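Home | Diary | Garden | Recipes | Letters

2025-04-28

Up before six because the neighbor's truck wouldn't start and he kept trying it. Made tea and sat on the back step until it was light enough to see the beds. The peas are up. The spinach is not, and I think the seed was old.

The main thing this week is the choir. We have 12 weeks until the July concert and we still don't have a second tenor. Esmaeil Salehi has said he will do it if his back lets him stand that long. Roya told him he could sit. He didn't like that. I stayed out of it and put the chairs away.

Rehearsal itself was all right. We went through the Yadav piece twice and the second time was better than the first, mostly in the middle section where the altos come in by themselves. I am still late on the page turn. I have marked it in red pencil and I am late anyway. Mitra Kazemi stood next to me and I could hear where I should have been, so next time I will try to stand next to her again.

The hall wants 600 for the night, up from last year. Ardalan thinks we should ask at the school. The school has a better piano but the parking is bad and the heat can't be turned down. I said I would call them and I haven't yet. Must do that tomorrow before lunch, while the office is open.

Came home and had the rest of the lentils. Then I did the kitchen, which I had been putting off. Wiped down the counter, cleaned out the drawer by the stove, threw away a bag of dried limes from I don't know when. Oiled the big board too. It takes more oil than I expect every time, and the groove needs a cotton swab. 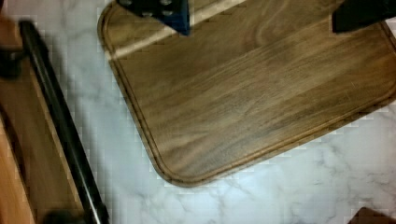

The big board, on the counter.

Rostam Abbasi called while my hands were still oily, so I had him on speaker. He is selling the Livetti, finally. He has had that car for 21 years and for most of them it has been in the garage under a sheet. A man is coming from out of town to look at it. Rostam wanted to know if he should wash it first. I said yes. He said the man might think he was hiding something. We talked about this for longer than it deserved, and then he asked about my knee, and I said it was the same.

The knee is the same. Stairs are worse going down than going up. I have the exercises on the fridge and I do them when I see them, which means when I'm hungry.

Read two chapters of the Palell book after supper. I don't care for the brother. Too much of it is him explaining the war to people who were also there. I will finish it because Roya lent it to me and she will ask. The part about the ferry was good and I read that page over again.

Rain started after nine. I went out and moved the seedlings under the porch roof and got my slippers soaked. Left them by the heater.

To do: call the school, return Mitra's folder, new spinach seed, birthday card for Ardalan.

Last updated: 2 days ago

Contact | Copyright Kimon Diary Pages | Back to top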